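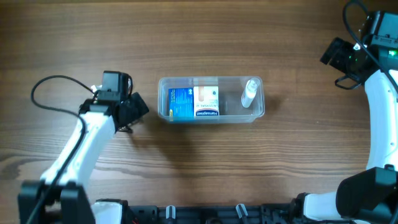
Call for participants: adhesive dressing wear study (healthy adults)

Bonemico is recruiting healthy adults for a comparison of two adhesive dressings on intact skin. Both products are intended for small cuts and abrasions. No wound is made at any point in the study, and no medication is given.

Study design

Each participant wears both dressings at the same time, one on each forearm. The allocation of left and right is randomized. Dressings are replaced at each visit by study staff and are otherwise left in place. Skin redness, moisture loss and adhesive residue are measured before application and 30 minutes after removal. The participation period is 2 weeks, with 6 visits to the Treloar site. The first visit includes screening and consent and should be expected to run longer than the others.

Who can take part

Participants must be 18 or older, in good general health, and able to attend all visits between 7:30 a.m. and 11:00 a.m. Both inner forearms must be free of tattoos, scars and active skin conditions in the test area.

You cannot take part if you:
have a known allergy to adhesives, latex or acrylates
have eczema or psoriasis at any site
use steroid creams, oral steroids or antihistamines
are pregnant or breastfeeding
have been in another skin study in the past month

During the study

Showering is permitted. Swimming, saunas and baths that submerge the forearms are not. Do not apply lotion, sunscreen or oil below the elbow from the evening before the first visit until the final measurement. Shaving of the forearms is done by staff if required. If a dressing comes off, do not reapply it. Write the time on the diary card, keep the dressing in the bag provided and bring it to the next visit.

Mild redness and itching under the dressing are expected in some participants. Anyone with blistering or persistent burning should remove the dressing and call the study line, which is answered at all hours.

Payment

Payment is $43 per completed visit, transferred after the final visit. Participants withdrawn for a skin reaction are paid for all scheduled visits. Those who leave for other reasons are paid for the visits attended. Parking at Treloar is free with a validated ticket.

How to apply

Complete the short screening form at the Treloar front desk or request it by phone. Enrollment closes at the end of July or when all places are filled. Questions on eligibility go to Gunhild Blöndal, study coordinator. Questions on data handling go to Birthe Stougaard.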